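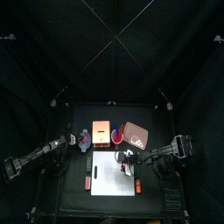 Betreff: Re: [Jugendforschung] Altersgrenzen in der Lirkgate-Befragung
Von: Nhung Bùi
An: Liste Jugendforschung

Hallo Quyên, hallo zusammen,

danke für die Rückmeldung. Ich antworte gleich unter den Zitaten.

Quyên Phan schrieb:
> In der Tabelle für Lastoditz stehen 273 Jugendliche, im Textteil
> aber 252. Welche Zahl gilt? Außerdem verstehe ich nicht, warum
> die 18-Jährigen einmal dabei sind und einmal nicht.

Beide Zahlen stimmen, sie meinen aber Verschiedenes. 273 Bögen kamen zurück, 252 davon waren so weit ausgefüllt, dass wir sie auswerten konnten. Bei den übrigen fehlte der ganze Block zur Freizeit. Das gehört in eine Fußnote, die trage ich nach.

Die 18-Jährigen sind in der ersten Welle noch über die Schulen erreicht worden. In der zweiten Welle haben wir nur bis zur zehnten Klasse gefragt, deshalb fallen sie dort heraus. Für den Vergleich der beiden Wellen würde ich sie ganz weglassen. Dann bleiben 244 Fälle aus der ersten Welle, das reicht für die einfachen Auszählungen.

> Und noch eine inhaltliche Frage: Im Entwurf steht, die Jugendlichen
> seien »weniger engagiert als früher«. Worauf stützt sich das?

Der Satz stammt aus der alten Fassung und muss raus. Die frühere Erhebung fragte nach Mitgliedschaft im Verein, unsere fragt nach regelmäßiger Mitarbeit, auch ohne Mitgliedschaft. Wer zweimal im Monat beim Jugendtreff in der Küche hilft, kam früher schlicht nicht vor. Einen Rückgang kann man daraus nicht ablesen, einen Anstieg auch nicht.

Zu den Interviews: 64 sind verschriftlicht, die aus Prusley fehlen mir noch. Falls jemand von euch die Aufnahmen hat, bitte direkt an mich und nicht über die Liste.

Den Bouazza-Leitfaden für die Gruppengespräche schicke ich im März in der überarbeiteten Form herum. Frage 7 ist jetzt geteilt, weil die Jüngeren »Zukunft« fast immer als »nächstes Schuljahr« verstanden haben.

Viele Grüße
Nhung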